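### 4.2 Observation preprocessing

The policy receives one square image per control step. Camera images are scaled to the network input width and padded with black above and below, so the aspect ratio is kept and the bowl outlines are not stretched. We tried cropping instead, as in the Tollora baseline, but the near bowl was lost too often.

Target bowls are named by color in the instruction. The planner resolves the name to a bowl center on the table plane and passes it to the controller as a goal, together with a grasp width for the blue block.
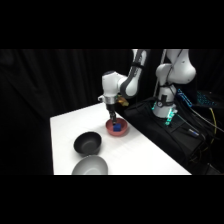

### 4.3 Gripper state and occlusion

With a fixed viewpoint, the arm often covers part of the workspace. The wrist can hide most of the red bowl while the gripper is low over the table. The detector of Živković then reports a shifted center, and the planner replans toward the wrong point. We therefore freeze each bowl estimate once its visible area falls below a threshold, and release it after 4 consecutive clear detections. 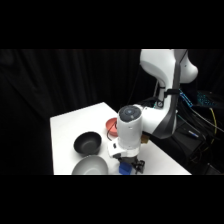
**Figure 2.** Gripper low over the table with the blue block; the red bowl is partly hidden behind the wrist.

Freezing assumes that the bowls do not move during an episode. Contact with a rim breaks this assumption, and the current tracker has no way to detect it. Of the 1000 logged episodes, 234 triggered at least one freeze. Thresholds were tuned by hand on a separate set recorded in April and left unchanged for all results in Section 5.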